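Zulmira Carvalho is late because of a merge. She says so before she's through the door, laptop open on one arm, and it's gone four in the afternoon before we sit down. Tea, biscuits, no agenda. I've got two notebooks of questions and use maybe a page of them.

She writes the software behind the picking-up at Vamano, a small outfit in Flerkville working on kitchen jobs. Clearing, sorting, putting away. Her part is everything between the recordings coming in and the arm being told where to go. "Plumbing," she says. "It's mostly plumbing. People want to hear about the clever bit and the clever bit is a model I didn't invent, trained on data I spend all week cleaning."

So we talk about cleaning.

The recordings are made by people, in ordinary kitchens, with grippers held in the hand. Fingers at the bottom of the view, always, the rest is whatever kitchen it happens to be. Right now the set they train on is 2,231 episodes, all cutlery. Getting spoons and chopsticks in and out of holders, mainly. "It was a bigger number in February. Then Dénes wrote the checker."

Dénes Deák sits across from her and I get him for ten minutes between builds. The checker is a script. It replays every recording against the position track and looks for places where the two don't agree. A hand can't jump the width of a worktop between one frame and the next, he says, so if it has, the tracking's lost itself.

"Shiny things," he says. "Steel pans, oven doors, the side of a fridge. Glass doors are horrible. The tracker picks a point it likes and the point is a reflection, and then you move and the point moves in the wrong way and everything slides." He does the slide with a hand. "Speckled worktops though, lovely. Give me speckled worktops all day."

Because of the texture?

"Loads of corners to hold on to. Plain white is the worst. You may as well be tracking fog."

What does the checker do with a bad one? Used to delete it. Zulmira made him stop. Now it cuts the recording at the slip and keeps the good stretch, if the good stretch has a whole grasp in it. That took longer to write than the checker did. What's a whole grasp? They argued for days. Fingers open, fingers close, something moves with them, fingers open again. Then someone recorded themself nudging a spoon aside with closed fingers to get at the one behind, perfectly sensible thing to do, and the definition fell over.

"We've got a label for nudges now," says Zulmira. "I hate it. It's called nudge_ok. There is no nudge_not_ok."

I ask about chopsticks since the word is written on the whiteboard and underlined.

Long breath. "Right. So. Chopsticks."

The trouble, as far as I follow it, goes like this. The perception side has to say which object each visible bit belongs to. With a spoon standing up in a holder you get a bowl at the top and it's obvious. Chopsticks lean. They cross. Where two cross, the old model would swap them half way up, so the bottom of one got joined to the top of the other and the planner was handed a stick with a bend in it. The arm then goes for the middle of the bend, where there's nothing.

"It closed on air with total confidence," she says. "Over and over. The score it gave itself was brilliant."

The fix was partly hers and partly Sølve Sæther's, who does planning and works from Dresarside, so he's on a call with his camera off. He'd been asking for the wrong thing, he says. He wanted the whole object, both ends, a nice line down the middle. All he needed was the top few centimetres and which way it pointed.

"You only ever grab the top bit. The rest is down in the holder, you can't see it, why was I asking for it. I'd copied it over from the mug code. Mugs you want all of."

So now perception gives back tips. A tip, a direction, a guess at how thick. Grasp goes there, pull goes along the direction, and if the pull starts to feel heavy it stops and lets go. That last part is eleven lines and Sølve is prouder of it than the rest put together. Before it went in they'd lift a stick and the holder would come too.

How often?

"Enough that I bought a heavier holder," says Zulmira. Then took it away again, because that was cheating.

The tool they use for looking at all this is called Rocha. In-house, grey, ugly, she says it first so I don't have to. Left side the recording, right side what the model thinks it's seeing, along the bottom a strip showing how open the fingers are. You drag the strip. That's it really. Everyone in the office has it open all day. She drags it back and forth for me on a bad episode and there's a moment where the predicted tip hops off a chopstick and on to a spoon handle behind it. One frame it's there, the next it isn't.

"Before Rocha I'd have been staring at a number. Loss went up a bit, why, who knows. Now I can go and look at the frame."

Dorottya Fodor built most of it and wants it known that the colours weren't her choice. What she's adding next is a search. Not by words, by situation: show me every frame where the fingers are wide open and there are at least two tips closer together than the fingers are. Those are the ones where the planner has to choose, and they're where it goes wrong. At the moment somebody finds them by scrolling. She ran an early version the night before I came and it gave back 44, most of them properly hard, a few of them just a curtain.

Does clutter in the background matter? Shelves, bags, somebody's frying pan?

"Less than you'd think and then suddenly a lot," Zulmira says. She doesn't want it tidied. A model that's only seen tidy kitchens is no good to anyone who cooks. But the crop matters. They were feeding in the full wide view, and the network was spending nearly half its attention on the far side of the room. Now there's a second, tighter crop between the fingers and the wide one is kept small, for where am I, not what am I picking up. Grasping got better the same day. Putting back got worse, and they still dont know why. Sølve's got a theory. Zulmira's got a different one.

I ask which.

"His is that the held spoon blocks the tight crop when you're coming down over the slot. Mine is that his timing's off." From the laptop, Sølve: "It's not off."

It might be a bit off, he says later, when she's gone to get the kettle. He's going to log the delay between camera and fingers properly this time, per recording, and not trust the one figure they measured at the start. If it drifts, the labels are all slightly early and the model's learning to let go too soon. Which would look exactly like what they're seeing.

Last thing. I ask what she'd do diferently, starting over. She thinks, properly thinks, eats a biscuit.

"Version the data. From day one. We had a folder called final and a folder called final_use_this and I trained on the wrong one for a week." And the frame names, she says, she'd have sorted out the frame names. Gripper frame, camera frame, tip frame, three people, three ideas of which way is up. Tímea Pálfi, who was there before any of them, wrote a page on it that sorted the whole thing out and it was sat in a repo the others hadn't opened.

Her build's finished by then. It's failed. She's already reading the log as I'm putting my coat on.

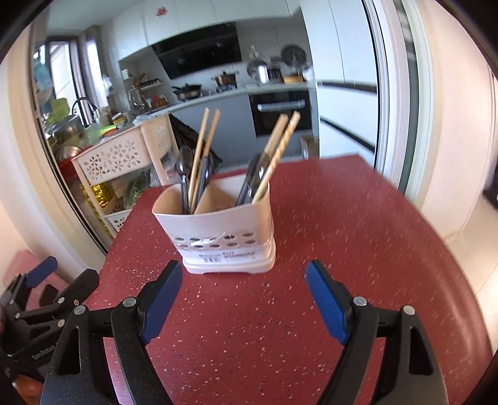 Page last changed: February, 4.40 pm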